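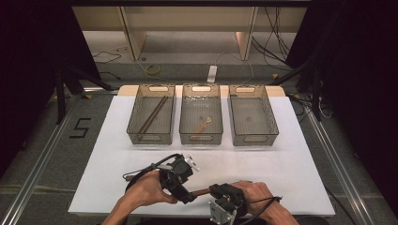

*Three gray baskets, with chopsticks in the left and a wooden spatula or stirring stick in the middle.*

The question of how a shared kitchen should store its small utensils rarely receives formal attention. At Rernolwood, where 622 residents have use of the common kitchens, it was for many years settled by default. Each kitchen had two deep drawers, and whatever would fit in a drawer went into it. The revised household guidelines, which take effect on 3rd July, replace the drawers with open baskets on the counter. The change has drawn more comment than the new laundry hours and the parking rules combined, and it deserves a proper defense.

The case for the drawer is well known. A drawer keeps dust out and hides disorder from visitors. It also leaves the counter clear, a real consideration in the older Birby building, where the work surfaces are narrow. Residents who wrote in favor of keeping the drawers made these points with care, and the point about dust has not been fully answered.

A drawer, however, is a poor home for long, thin objects. Chopsticks slide to the back and turn sideways. Spatulas catch on the frame and hold the drawer shut. When the Butano kitchens were emptied last December for repainting, the drawers yielded 1,394 separate items, of which 101 were single chopsticks with no partner of matching length. Replacement sets had been bought every year. The residents who paid for those sets through their monthly fees were, in effect, paying for the depth of the drawer.

A see-through basket works on a different principle. Its contents can be judged from across the room, and a person who is cooking can reach in without setting down the pan. Perforated sides let air move around wooden pieces, which should in any case be dried before they are put away. An opening at the end serves as a handle, so the whole basket may be carried to the table and returned afterward. These are modest advantages, but a shared kitchen is used many times a day by people in a hurry.

The guidelines assign one kind of item to each basket and ask that no basket be filled above half its height. Some residents have called this wasteful, particularly where a basket holds only a pair of chopsticks or one spatula. This essay takes the opposite view. Spare room is what allows an item to be put back in its place by someone who has never used that kitchen before. Once a basket is full, the next spoon goes wherever there is space, and the arrangement begins to fail from that point on.

The same reasoning applies to the basket left without an assignment. Several kitchens have asked to remove it. It should stay – small things arrive in every kitchen without warning, and they need somewhere to wait until their owners claim them.

Two reservations remain. The baskets must be washed, and the guidelines do not yet say how often. They are also easily carried off to private rooms, as the Crăciun dinner showed last winter, when serving trays took until spring to come back. Both matters can be addressed in the next revision. Neither is a sufficient reason to return to the drawer, and kitchens that have not yet cleared their counters are asked to do so before the guidelines take effect.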